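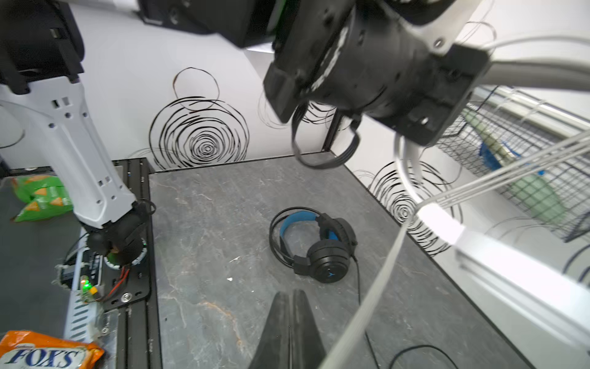

Good morning, everybody, and thank you for coming in so early (I know breakfast at the Plodell goes on until ten, and those biscuits are hard to walk away from). Let me get my water and we'll start.

I want to talk about the first 19 minutes of a guest's stay. I picked that number because it's what we measured at our lodge in Prikum last June, from the car door closing to the room door closing. Nineteen minutes! After a long mountain drive, with kids, and a cooler, and somebody needing a bathroom.

(Pause here. Let them groan.)

We have 70 rooms and one front desk. When I started, check-in meant a form, a second form, a map, and a speech about the pool. I loved giving that speech. I gave it to people who were asleep on their feet, bless them, and then they called down at 9 p.m. to ask when the pool closed.

So we moved things around. The map went into the room. The pool hours went on the back of the key sleeve. The desk now says hello, asks how the drive was, and hands over the key.

(Tell the story about the couple from Mamo and the wrong suitcase. Keep it short this time.)

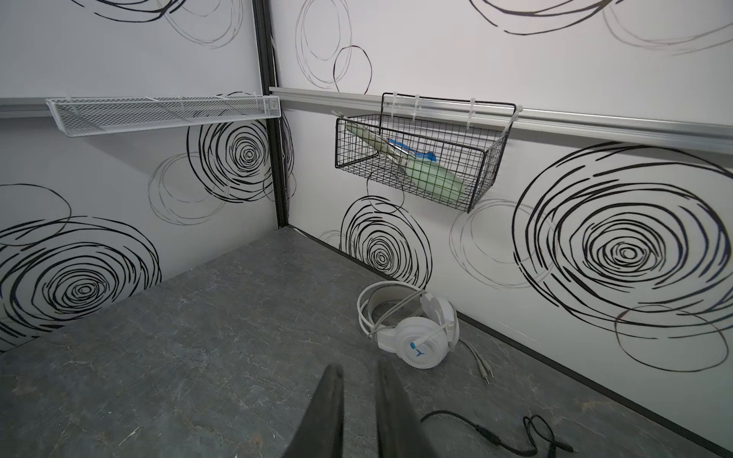
Wire shelf basket on the left wall, swirl wallpaper all around.

Now, rooms. Guests want somewhere to put things down, and they want it right away. Walk into one of your own rooms tonight with both arms full and see where you end up setting everything. I did that in Room 21 and I ended up using the bed, then the floor, then the bed again. We added hooks and a bench by the door that same month, and I still get notes about the bench.

Our friends over at the Greradora did the whole thing on a budget of $2000, mostly hooks and lamps, and they were kind enough to let me poke around for an afternoon. Ask me about the lamps at lunch, I could go on.

(Check the clock. If we're past 9:40, skip the part on late arrivals and go to questions.)

Late arrivals: leave the porch light on, leave the envelope where you said you'd leave it, and put the room number inside in big, dark writing.

All right, who has a question? Yes, in the back, go ahead.

14 shares
3 comments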